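Workshop notebook, July, back bench, started 7:40 am

Kettle's on, so let's get this down before I forget what I did yesterday arvo.

The Desau Street business again. Council has come back on the change-of-use application for the body rub place (their wording is "personal services premises", which I enjoy) and they want a proper noise report before they'll look at moving it to the old Tellby upholstery unit. The operator would rather be out of the current building by the end of the lease and I don't blame them, the landlord upstairs has been on their case for ages. So we've got the job of working out how much gets through the party wall, and what it would cost to fix.

Siham did the first round on site and I did the second. Fourteen readings all up, seven each side of the wall, with the pink noise source in the front treatment room and then in the hallway. The wall itself is better than I expected! Double brick up to ceiling height and solid as you like. It's the roof space that's the problem. There's no separation above the ceiling line at all, so anything loud goes up, over and down into the neighbour's storeroom, and the neighbour is a bookkeeper who (fair enough) would like to hear her clients on the phone.

Things to chase:
Ogunleye quoted $1,095 for the acoustic batts, delivered. Check whether that covers the strip above the hallway or only the rooms, the email could be read either way.
The 4 doors facing the corridor have no seals on the bottom. Drop seals, not brush, brush does nothing at the frequencies we care about.
Broltov meter drifted a bit between the start and end calibration checks. Small, but write it in the report anyway, because the objector's consultant will certainly ask.
Opening hours. The conditions draft says midnight, the application says 1 am. Kalliopi to ring the planner and find out which one we're meant to be assessing against.
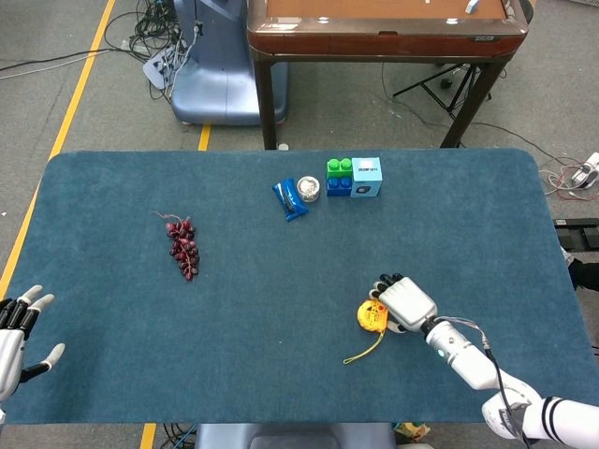 Blue tabletop, both photos.

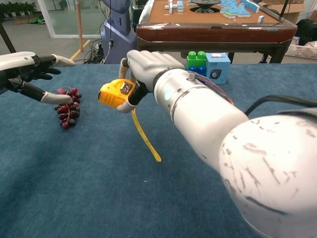
Back to the doors. I had a go at a mock-up seal using the offcut of door from the skip, foam strip one side and the drop seal the other, and the drop seal was miles ahead even with my terrible routing. I'd like to repeat it with the gap set properly before I put a figure in writing. Kalliopi reckons we should also do the bathroom exhaust, which runs late and rattles, and she's probably right, though it isn't in the scope and I'd want the client to agree to that first.

Also had a long chat with the operator about the music. She's happy to put a limiter on it and lock the cupboard. Reception is the loudest spot and it's right under the manhole, so of course it is.

Siham, if you read this before I'm in: your traffic noise sheet for the rear lane is missing the start times. Can you fill them in while you still remember? And the spare windshield for the mic is in my top drawer, I pinched it, sorry.

Next: redraw the roof section, ring Ogunleye, second go at the door test after lunch.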